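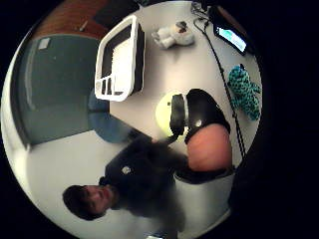
Welcome to Cludireo, and thank you for stopping by! We are a stock picture library for small businesses, started by Nazmiye Gündoğdu after one too many evenings spent hunting for a decent office portrait that didn't look like everyone else's. Our first collection, Kivley, went up in July with 601 pictures of people at desks, in meetings and on the phone – all the everyday working life that brochures and websites seem to need. About 30 photographers send us their work these days, and we do love hearing from new ones, so please write and say hello whenever you like.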